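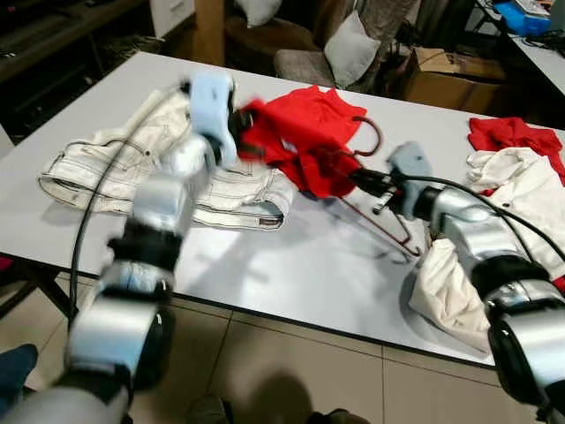 plisa-desk replied:
Can you say which arm drops out, and whether it drops before or after the gripper closes? The title just says "arm dies on hanger task" and we have three tickets called that. Also which config you're on. Please don't reflash anything yet.

Braltness Robotics Club replied:
Left arm. After it closes. Red shirt on the wire hanger, left grips the edge of the shirt and lifts, right is supposed to come in for the hanger. Left goes limp somewhere in the lift. Not every time.
Config is the stock Plisa two-arm one, the only thing we changed is table height.
Didn't reflash.

plisa-desk replied:
Limp as in torque off, or limp as in it sags and then recovers? Those are different faults. Log please, the part right before it happens. Just paste it.

Braltness Robotics Club replied:
Torque off. You have to catch it. Somebody stands next to it now with a hand out.

16:02:11 L grip close ok
16:02:11 L lift start
16:02:12 L j3 load high
16:02:12 L j3 load high
16:02:13 L bus timeout id 5
16:02:13 L torque disable (bus)
16:02:13 R hold

Right just sits in hold after that, which I think is correct.

plisa-desk replied:
Yes, hold is correct for the right. ID 5 is wrist roll on that config. A timeout on one ID with everything below it still answering is nearly always the cable between 4 and 5, or the connector at 5. The load warning may be a coincidence. Does it ever do it with the gripper empty?

Braltness Robotics Club replied:
Will run it empty. Back Monday, room is locked til then.

Braltness Robotics Club replied:
OK ran it. Same motion, no clothes on the table at all, 7 cycles, no dropouts. Put the shirt back on the hanger, dropped on the second cycle. So it's load?? Or its the shirt.
Swapped the servo at 5 with the spare while we were at it. Same thing with the spare. So not the servo.

plisa-desk replied:
Good, that rules out a lot. Before anybody changes torque limits:

1. Power off. Reseat both ends of the 4-5 cable.
2. Power on, arm at rest, run the bus ping with the count set high. Paste the misses.
3. Same ping with somebody moving the wrist slowly by hand, torque off.
4. Same ping with the arm reached out to mid table, torque on.

Step 4 is the one I care about.

Braltness Robotics Club replied:
Reseated. The end at 5 felt ok, the end at 4 clicked in a bit more than I expected.

rest: 1,466 sent, 0 missed
by hand: 1,466 sent, 0 missed
reach mid table: stopped it at 1,279, missed 5, all id 5

So it's the reach. Not the shirt. But it didn't drop on the empty cycles, dont get that.

plisa-desk replied:
The empty cycles probably missed packets too. The driver allows a few in a row before it calls a timeout. With load the wrist twists more, you get a longer gap, and it trips. Do you still have the full log for the empty run? Search for "retry".

Braltness Robotics Club replied:
Yep. Loads of retry id 5. All during reach. None at rest. We just weren't looking because nothing fell over.

plisa-desk replied:
Then I'm fairly sure it's the cable run. At full reach there should be slack between 4 and 5. If somebody put a tie close to joint 4, the cable has nowhere to go and pulls on the connector. The build sheet shows the tie one link lower. Can you check?

Braltness Robotics Club replied:
There is a tie right up against 4. Two ties in fact. Right arm has one, one link down, like the sheet. Different people built the two arms, left got built in August before we had the new sheet.
Cutting them off now.

Braltness Robotics Club replied:
Ties off, new one lower down. Same ping at mid table, let it go the whole way this time: 1,466 sent, 0 missed. Ran the hanger task, 7 cycles with the red shirt, no drop. Zero retry lines in the log, checked properly this time.
Jeans next, they're heavier.

pappas_arms replied:
Jumping in, we have the same config at the Plenivthorpe build night and saw the same thing. Ours was fine after moving the tie but came back a week later, connector at 4 had stretched. Swap the cable too if you've got one.

Braltness Robotics Club replied:
No spare that length. Plisa do you ship them to clubs or do we order thru the store? We have the qualifier coming up and I'd like one in the box even if we dont fit it.

plisa-desk replied:
Store, under spares, search "wrist lead short". Order two. If the pins at the 4 end look spread, don't wait, take the lead off the right arm's spare kit, it's the same part.

Agree with Pappas, it's worth doing. I've asked for the build sheet to get a warning next to that step.

Braltness Robotics Club replied:
Didn't know it was the same part. Fitted the one from the right arm kit. Old one marked with tape and put in the bad cable tub.

Jeans: fine on the grip, load high on j3 at the top of the lift, no timeout, no retry. Keeps hold of them. Load warning is there on the shirt too so I guess that's seperate. Do we care?

plisa-desk replied:
A one-off j3 load high at the top of a lift is only a warning. If it stays on for the whole move, slow the lift down first. Leave the torque limit where it is. Open a new ticket if it gets to a shutdown so this one stays about the bus.

Braltness Robotics Club replied:
ok. Slowed the lift a notch, warning shows up on maybe half the jeans cycles now. Good enough for us.

Still to do our side:
- redo the ties on both arms so they match
- print new build sheet, bin the old one
- add a retry search to the end of run script
- order 2 leads

Leave this open til after next session? Want to see a full evening on the new lead.

plisa-desk replied:
Left open. Status changed to Monitoring.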